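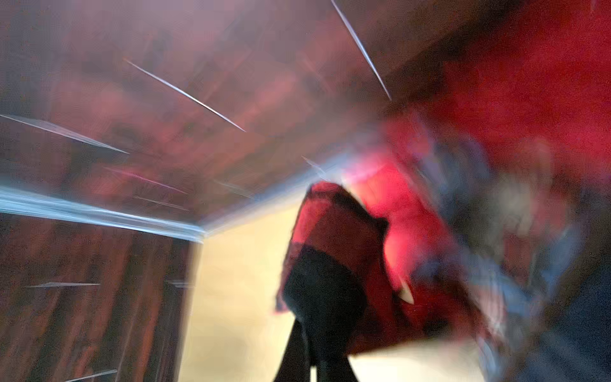
Reddish brown with white streaks, blurry

From: Delali Amissah
To: Linham Old House list
Date: Feb 10, 2019
Subject: Re: wall color with wood floors

Selorm Asante wrote:
> We have the oak sanded at last and now we can't agree on
> a wall color. I want gray, Nana wants cream. The room gets
> sun until 2 and then it's gloomy. Any thoughts before we
> buy five gallons of something awful?

Oh, I've been there! We painted our front room twice in one July, and the first go looked like wet cement by dinnertime. What saved us was painting big squares of cardboard and moving them around the room for a week (my brother thought we'd lost it).

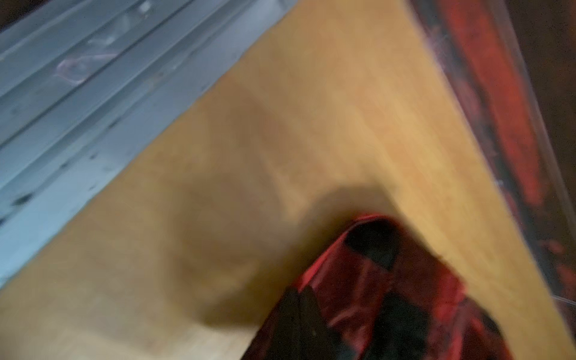
Gray can work with oak, so don't give in to Nana yet - it just needs a little blue in it. A plain gray went sort of purple on us next to the floor. I like how the honey color of the wood gets along with the pale blue-gray beside it in the photo, and that's the mix I'd try on your sunny wall first.

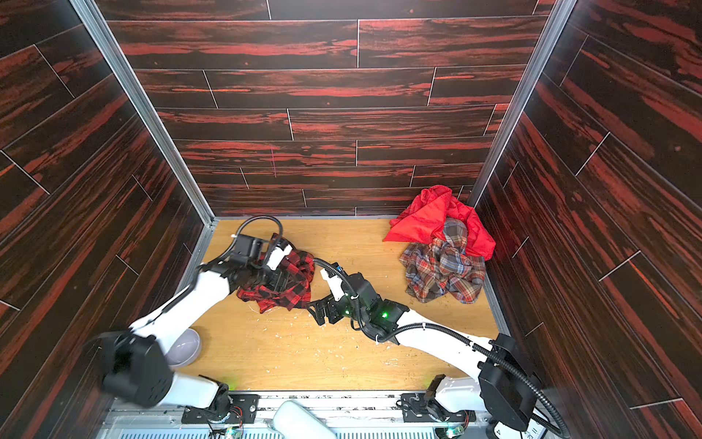 Do you need to paint the ceiling the same color?
Plain flat white is fine up there, and it'll help with the gloomy afternoons.

As for brands, I used Fosden eggshell in the end, around 60 dollars for what we needed. It goes on thick and you have to keep moving with the roller or you get lap marks,

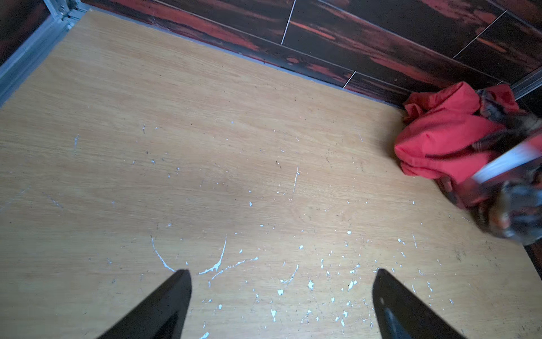
but the second coat hides most of those. Give it a full day in between, and get a decent angled brush for the trim. Kwesi Wumbei lent me his and I still have it (sorry, Kwesi, it's coming back!).

Let us know who wins.

Delali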